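Handicap revisions at Todport

The club's handicap records were recalculated on 1 August 2020 under the new course rating. A total of 2743 scorecards went into the calculation. Members with fewer than four cards on file keep their present index until October.

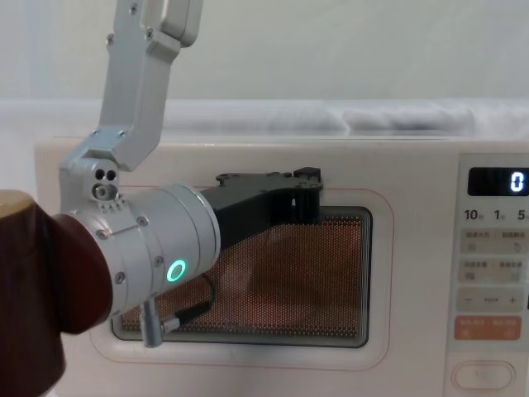
The microwave, with its door on the left and the controls on the right.

Nine-hole cards are accepted if at least seven holes were played to the cup. Pickups should be entered as net double bogey – a blank box voids the card. Cards from Quinlan, the short course, do not count toward the index.

Queries go to Radek Štěpánek at the handicap desk. Please quote your member number and the date of the round.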